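Ticket 900: Marks on long black table, studio room
Site: Flastholm
Opened by: Slavica Kovačević
Assigned to: Bernd Sperling
Status: open, waiting for customer

Slavica, Saturday
The long black table has gone dull on the right-hand side. I wiped it with the Casach spray and a dry cloth and the dullness was still there an hour later. We need an even black top for the product shots in front of the green cloth. Is the finish damaged, or is this residue from the spray? The can is still out on the table.

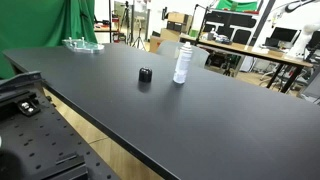
The other thing is the height of the top. One end feels lower to me when I put a level on it, but only by 3 mm, and I can live with that if the surface comes good.

Bernd, 14:10
Thanks. Please stop using the spray for now. Two questions:
1. Does the dull part move when you walk to the other end of the table?
2. Does it feel sticky or smooth under a fingertip?
If it moves, you are seeing light off the satin finish. If it stays put and feels sticky, it is residue and will wash off.

Slavica, 15:25
Mostly it moves. There is one patch near the middle that stays where it is and drags a bit under the finger. The rest feels smooth. I have left the can and the little black ribbed piece standing where they were, and the clear plate is still at the far end.

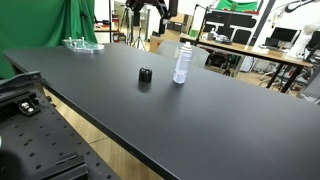
Black table, spray can and small black piece near the middle, clear plate at the far end.

Bernd, 15:50
Then I'd treat it as two things. The part that moves is glare and needs no cleaning. For the patch, clear the top, use warm water with a drop of washing-up liquid on a soft cloth, then plain water, then dry it straight away. No scouring pads. Leave it overnight before you judge it.
On the level: 3 mm is within what the feet can take up. Turn the foot at the low end and check again.

Slavica, 16:05
Will do the wash after we finish today. Please keep the ticket open until I've looked at it in the morning.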